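Week 3 notes: small rooms, big echoes

Right, these are the notes to go with the third session of the home acoustics short course. I've typed them up from my own scribbles plus whatever got asked on the night, so they wander a bit. If you missed the session, read the bit on early reflections twice and skip my rant about foam.

Where we got up to last time: sound leaves a source, goes everywhere, and the part that reaches you straight is only the beginning of the story. The rest bounces. In a big hall the bounces arrive late enough that you hear them as space. In a spare bedroom they pile in so soon after the direct sound that your brain glues the lot together and you hear one smeared, slightly coloured version of whatever was playing. That colouring is what most of you are complaining about when you say your room sounds "boxy" (Jovita's word was "like a biscuit tin", and I'm keeping it).

Why corners boom

Low notes are long. A 100 hertz tone is nearly three and a half metres from peak to peak, so it's a similar size to the room you're sitting in, and when a wave fits neatly between two walls it reinforces itself. Those are your room modes. Pressure is greatest at the walls and greatest of all in the corners, so if you shove a speaker right into a corner you excite every mode going. Pull it out even a little and have another listen. I did this at my own place in Vellgate years ago and was cross for a week that I hadn't tried it sooner!

Soo-ah asked whether an odd-shaped room gets rid of modes. No, sadly. It shuffles them about and makes them harder to work out on paper. A plain rectangle at least lets you do the sums. Halve the speed of sound (call it 343 metres a second), divide by the length of the room, and you've got the lowest mode along that length. Do the same for width and height. If two answers land close together, that's a note you'll learn to hate.

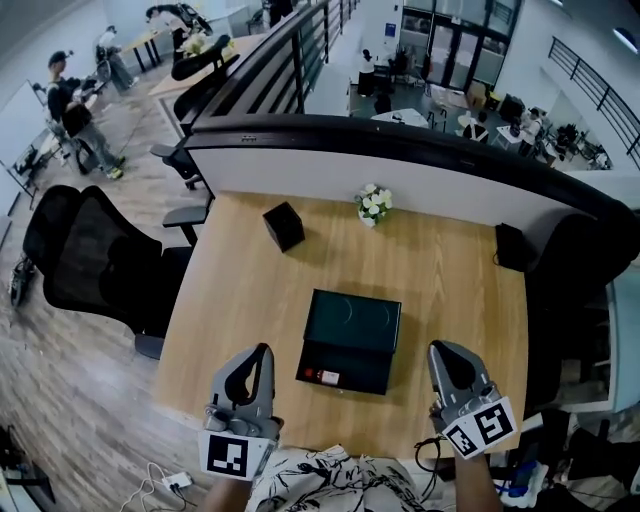

Desks, then. Any hard flat surface between you and the sound is a mirror, and a desk is the one people forget. The reflection off it reaches your ear a touch after the direct sound, some frequencies cancel, and you get a dip that no amount of fiddling with tone controls will properly fix. Raise the speakers, or tilt them, or move your chair. Heriberto swears by a folded towel on the desktop. It does take the edge off the top end, but don't expect a towel to do anything about the midrange.

The mirror trick works for side walls too. Sit where you listen, get someone to slide a hand mirror along the wall, and wherever you can see the speaker in it is a first reflection point. Put something soft or lumpy there. A full bookcase is grand, and so is a heavy curtain with plenty of fold in it.

The foam rant

Thin foam soaks up the treble and leaves everything else alone. Cover a whole room with it and you've got a dull room that still booms. Up around 3000 hertz it works a treat; down where your trouble is, the wave barely notices. For bass you need depth, so think in terms of 10 centimetres of dense batts with an air gap behind, set across a corner. Ximena built a pair for her garage and brought the offcuts in, and they're on the back shelf if you'd like a squeeze.

A word on clapping

Clap once in the middle of the room and listen for a zing. That's flutter echo, two bare parallel walls playing ping-pong. It's the easiest fault to find and the cheapest to cure, as you only need to break up one of the two walls.

For next session

Measure your room in metres and work out the lowest mode for each direction. Bring the numbers, even if they look wrong. Have a go at the clap test and the mirror trick while you're there. The optional reading is chapter two of the Trujillo booklet, and you can stop at page 28 unless you enjoy integrals. Isauro has the spare copy and would quite like it back by April.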